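# The Confidence Column

The report from Hviid ran to 2448 lines, and I was paid to disbelieve it.

That was never the wording in my contract. The contract said "independent software review." But Undis had bought a planner from Hviid, and the planner had come with a model called Gendik that was supposed to look at a table and know what to do about it, and somebody above me had signed for all of it in March without reading past the second page. So they sent me. I had a chair by the vending machine, a badge that opened most of the doors, and the log.

Each line of the log was one attempt. There was a timestamp, a task name, a column of joint errors I mostly skipped, and at the far right a number between zero and one. The header for that last column was "confidence." I had been looking at software for a long time and had come to dislike any column with a feeling for a name.

I sorted by it. The top of the list was all 0.99. I kept scrolling and it was still 0.99.

"It's a very good model," said the engineer they had lent me. She said it the way you would speak about somebody else's dog.

"What does it do when it's wrong?"

She thought about that. "It gets a little slower."

I wrote that down. It was the first thing anyone had told me that sounded like it came from watching.

We spent the morning on the replay tool. The replay tool was called Wolix, and it was supposed to show you what the planner had been thinking at any moment you picked. You dragged a slider. Colored shapes came up where the software believed the objects were, and a thin green line showed where it meant to go next. The green line was lovely. It swooped. I have seen grown men sign purchase orders over a line like that.

I asked her to stop at attempt 377.

The log called it a success, 0.99. In Wolix there was a shape on the table, and the green line went down to it and came up again, and the shape came along. Then I asked her to switch off the overlay.

"Off?"

"Just the camera."

It took her a while to find the setting. It was three menus down, under a heading meant for developers. With the overlay gone, the shape was gone too, and the fingers closed on bare table and carried a handful of nothing over to the bin. They opened very gently. They set the nothing down with care.

"Huh," she said.

"Who scores these?"

"It does."

"The planner scores the planner?"

"Gendik scores the planner."

"And who wrote Gendik?"

She didn't answer. She had gone a little pink around the ears. I liked her better than I had at breakfast.

At noon I was given a call with Hviid. There was a man on it with a soft voice and a bookshelf. He explained that the score was a learned score, and that a learned score captured things a simple check would miss. I said a simple check would have caught that the hand was empty. He said that was one way to frame it. He said 377 was an outlier. I asked how he knew, and he said that the confidence across the set was extremely high.

I have been in rooms where that sentence ended the meeting. People nodded and went to lunch.

"I'd like to look at the demonstrations," I said. "The ones people did by hand."

"Those are only training inputs," he said.

"I'd like to look at them anyway."

They came over in one folder, 1404 files, named with long strings of letters. Most reviewers would not have opened them, and I understood why. It was slow work and it made poor slides. But someone had stood at a table and squeezed the grip and moved a thing from one place to another, and the software had been asked to learn from that. If the score was made of anything, it was made of this.

I opened them on the small laptop with the sound off and the door shut. I had a legal pad with two columns. One said "can I tell what it's holding" and the other said "could it." 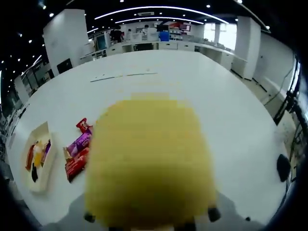 By four o'clock the first column was a mess of question marks. With the held thing right up against the lens, I had the whole rest of the table to look at, and still I was guessing. I would write down a word, cross it out, and write a vaguer one. Yellow. Soft, maybe. Close. I have two good eyes and fifty years of handling groceries. Gendik had neither, and it had filled in every box with 0.99 and never once chewed its pencil.

The engineer came in with coffee and read over my shoulder.

"You're leaving a lot of blanks," she said.

"Yes."

"They'll say you weren't sure."

"I wasn't."

She pulled up the other chair and sat down. She turned the laptop toward her, opened the next file, and looked at it for a good long time. Then she reached for my pencil, and under "can I tell what it's holding" she made a small, neat question mark of her own.

The phone on the desk began to ring. It was Hviid's number. I let it go on ringing and opened another file.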